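Lobby setup, the Tendomstead open day
9 Mar 2025

Quick one before I shut the laptop for the night. Red belt barriers, a router, far too much cable – most of the day was getting the corner by the glass doors ready. Doors at 4, so not much time for photos. Captions when I get to them. 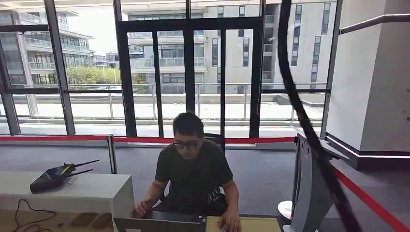
Laptop work inside the belts, terrace behind. Router on the white counter.

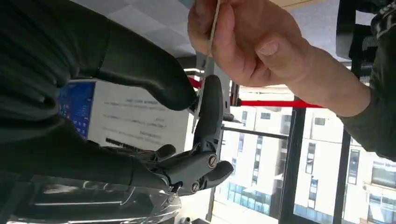 Passing the stick, a thin pale one. Fingertips only.

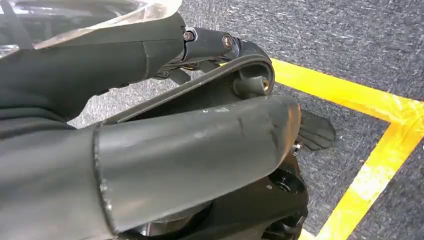

Arm covers up close. Scuffs near the tip, chips along the seam.

Sinéad Tully wrote to say the belts should go a good bit further out next time, people lean on them, and could we please tape the cables down before anyone trips. Fair. She also wants the counter moved nearer the doors so theres somewhere to put the leaflets – we printed 3000 and I've still got boxes of them.

Signup sheet has 49 names on it, couple I cant read. If yours might be one, mail Pádraig Ó Riain. Rest of the February pictures go up when I find the card.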